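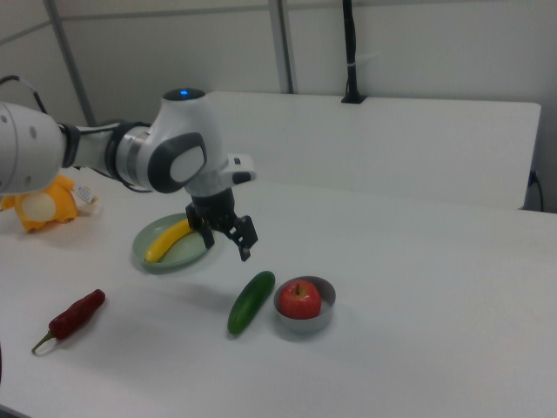 Hye-jin Ahn
Fruit bowl thread, as a few of you asked how I stop things going off before Friday. Mostly it's where I put them.

Hye-jin Ahn
Bananas get a plate of their own. They give off a gas that ripens whatever is next to them, and they bruise if anything sits on top. A flat side plate is fine. Pale green in my case, from the Vokstead outlet.

Hye-jin Ahn
If you want them to last longer, wrap the stem end. Cling film, foil, whatever's in the drawer. I get 2 extra days out of it in summer and a bit more in February.

Hye-jin Ahn
Apples are almost as bad for gas, so they don't go in with the bananas either. One goes in a small bowl on the table for whoever wants it that day. The others live in the bottom of the fridge and keep for weeks.

Hye-jin Ahn
Cucumber. I used to put it in the coldest part of the fridge and it went watery. Now it goes in the door, whole, and comes out when I'm ready to slice it. Keep it well away from the bananas or it yellows.

Hye-jin Ahn
Red chillies: leave the green stalk on until you cook. Dry them properly if you've rinsed them, then a paper bag in the fridge. If I've bought too many I freeze them whole and grate them straight into the pan.

Hye-jin Ahn
Sorting the shopping takes me 15 minutes. Everything comes out on the white table first so I can see what needs eating. Anything soft goes at the front.

Hye-jin Ahn
Someone asked about those green storage bags. I tried the Fadard ones for 3 weeks and couldn't tell the difference with bananas. Better with salad. I wouldn't buy them again at that price.

Hye-jin Ahn
Brown bananas get peeled and frozen in chunks. Peel them first. I once froze them in their skins and had to hack at them with a knife.

Hye-jin Ahn
Most of my veg is from the Clondside market. The stall by the car park entrance sells chillies loose, so you can buy a single one if that's all the recipe needs.

Hye-jin Ahn
Will do potatoes and onions next week. They need separate cupboards.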